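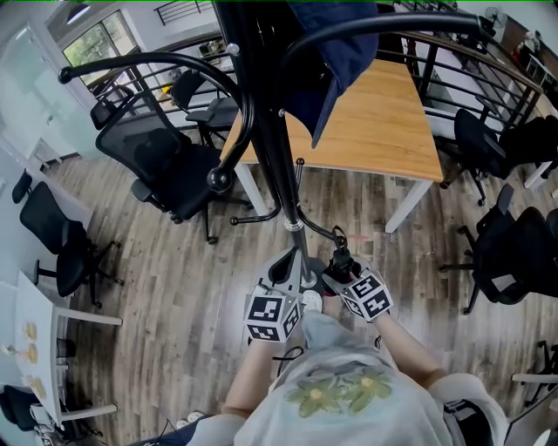 I get asked the same handful of things about the Witia kit every week, so I finally put the answers on one page. Quick background: I'm Setareh Shirazi, I run Tratent, and we rent out the Witia, a pair of hand-held grippers for recording how people do everyday chores so a robot arm can learn them later. You hold one in each hand, each with its own white marker cube covered in black-and-white squares, and you go do something normal with them, like working at a coat rack. That's the job!

What comes in the box?
Two grippers, two marker cubes, the cables, a charger and a printed quick-start sheet (please read it, I drew the little pictures myself). The whole thing fits in a carry case you can take on a plane.

How much is it?
$2,148 for a month, or $2,592 if you want the Azimi software along with it. Most first-timers take the software. If you already have your own way of processing recordings, skip it and save the money.

Do I need a special room?
Nope. An ordinary office with desks and rolling chairs is fine. I'd push the chairs back a bit before you start - you'll be looking at your hands and it's easy to back into one.

What are the cubes for?
They let the software work out where each gripper is and which way it's turned. Keep them clean, and please don't put stickers on them. Fingerprints wipe off with a dry cloth.

Is it hard to learn?
The first hour feels clumsy, like eating with someone else's chopsticks. Start with something big and forgiving. Hooks and curved arms are trickier than they look, so I'd save coat racks for the afternoon.

Can I use just one hand?
Sure, but the price is the same. The grippers are only rented as a pair.

How long does shipping take?
Allow 9 days. We send everything out of our Aden workshop, and March is always our busiest month, so book early if you need it then.

What if I break something?
Write to me before you try to fix it! Worn jaw pads are on us. Drops and spills we talk about.

Contact Tratent | © Tratent, all rights reserved | Back to top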